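# The robot that practises on pretend cake

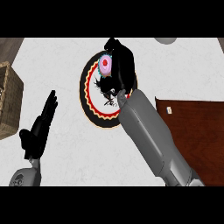 *Table practice in the Sandhu simulator. Two robot arms, one plate, one pink pastry.*

Some robots build cars. Some robots explore the bottom of the sea. The one in this story clears up after afternoon tea, and it does most of its learning in a world with no crumbs in it.

The world is a computer program called the Sandhu Table Kit. Schools and libraries can borrow it, clubs can buy it, and kids from age eight up can use it to teach a pair of robot arms to do jobs on a table. We spent a fortnight with it at Lumelside Library to find out whether it's any good.

## So the robot isn't real?

The arms you see are drawn by a computer. So is the pastry, which is a shame, because somebody has gone to the trouble of giving it a turquoise scalloped edge and a red dot in the middle.

A pretend world like this is called a **simulation**. It's a bit like a video game, except that the rules are much stricter. In a game, your character can carry nine swords and a horse in one pocket. In a good simulation, things have weight. They slide and tip, and they fall off the table if you shove them.

Why bother? Well, think about how you learned to pour milk. There was probably some milk on the floor along the way. Robots learn by making mistakes too, and they make a lot of them. A real robot having a bad morning can break a plate, or its own fingers, and robot fingers cost more than your bike. In the simulator you press the round arrow button and the plate is back, good as new.

## What does it do all day?

The kit comes with 40 table jobs. The early ones are things like "move the gripper over the basket". A **gripper** is the part on the end of a robot arm that does the holding, the way your hand does.

The later jobs are much more fiddly. Look at the big black thing on the plate, with the thin strands fanning out at one end. We argued about what it was for most of an afternoon and settled on "the feathery one". To a robot, a thing like that is a nightmare. It's lumpy and shiny, and it has no handle. Where would you grab it? The tip of one grey arm is right up against its lower edge, while the other gripper waits over bare table on the left.

Using two arms sounds easier than using one. Try it yourself: pat your head and rub your tummy. Now imagine you have to write down instructions for both hands, and that each hand is very obedient and not at all bright.

## How do you teach it?

There are two ways.

**1. Show it.** You steer the arms with a game controller and do the job yourself. The computer remembers every move. Do it again, a little differently. Then again. The robot looks for what your tries have in common and has a go at copying you. If you always bump the plate, it will learn to bump the plate. It thinks that's part of the job.

**2. Give it points.** You tell the robot what you want and hand out points when it gets closer. Then you leave it alone to try things. This is slower, and much funnier. I set mine to earn points for "pastry not on plate". I had pictured it being placed neatly in the basket. The robot found a quicker way, and I won't describe it, except to say that the floor in this world is a nice dark brown.

Choosing what earns points is the hardest part of the whole kit. Robots do what you said. They have no idea what you meant.

## What our testers thought

Loretta Zamora, who is ten, got further than any of the grown-ups. She liked the show-it way best. "It copied my mistakes but really smoothly," she told me. Her robot did its favourite job 100 times in a row while she ate a sandwich.

Keith Tomoana runs the after-school club in Plunness and has used the kit since February. He likes that you can have several kids on the go without anyone waiting for a turn with the one good robot. He doesn't like the instruction book, which runs to 64 pages and uses the word "parameter" before it tells you where the on switch is. (A **parameter** is a number you can change, like how hard the gripper squeezes. There. One sentence.)

## The good bits

- You can't break anything, and people have tried.
- The slow-motion button. Everything looks more dignified in slow motion.
- You can change the colours of the plates and the table.
- It works on an ordinary laptop, though the fan does get loud.

## The grumbles

- Saving your work takes 2 different menus. Sandhu says this will be fixed.
- The robot's voice says "Task complete" even when the task is plainly not complete.
- It won't let you give the arms a name. We named them anyway.

## Would it work on a real table?

Sometimes. Real tables are messier than pretend ones. The light changes and there's a sticky patch where the jam was. Someone's little brother turns up. A robot that is brilliant in the simulator can be hopeless in a kitchen, and engineers call this the **reality gap**.

One trick for shrinking the gap is to make the pretend world a bit unpredictable. Sandhu's kit has a slider for this, marked "Muddle". Push it up and the basket moves, the board turns, and the lights go dim between one try and the next. A robot that has practised with plenty of muddle is less likely to panic when it meets some.

## Try it at home without a robot

Put a plate, a biscuit and a bowl on the table. Ask a friend to be the robot. They must close their eyes and do exactly what you tell them, and nothing else. Get the biscuit into the bowl.

"Pick up the biscuit" doesn't count. Which hand? How far? How hard should they squeeze?

Have a spare biscuit ready.

The Sandhu Table Kit can be borrowed from Lumelside Library and from the toy library in Trorbridge. Ask at the desk, and bring an adult to sign the form.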